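Grudance says its freight arm had a "strong" half, with revenue up 15 percent. Strong compared with what? The Solheim depot sat idle for much of the prior period, so any traffic at all would look good on a chart. Chief executive Lachlan Purves also called the Clidunley rail contract "as good as signed" — the same phrase he used last December. 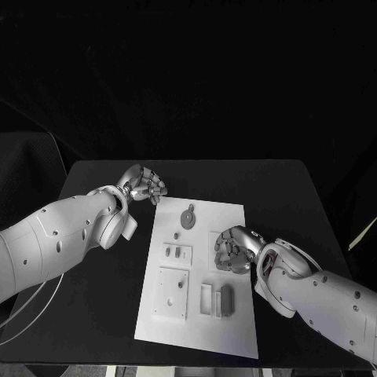
Issue 107

Finance head Munther Issa gave no figure for debt. Shareholders may want one before they vote on the Ukudthorpe terminal.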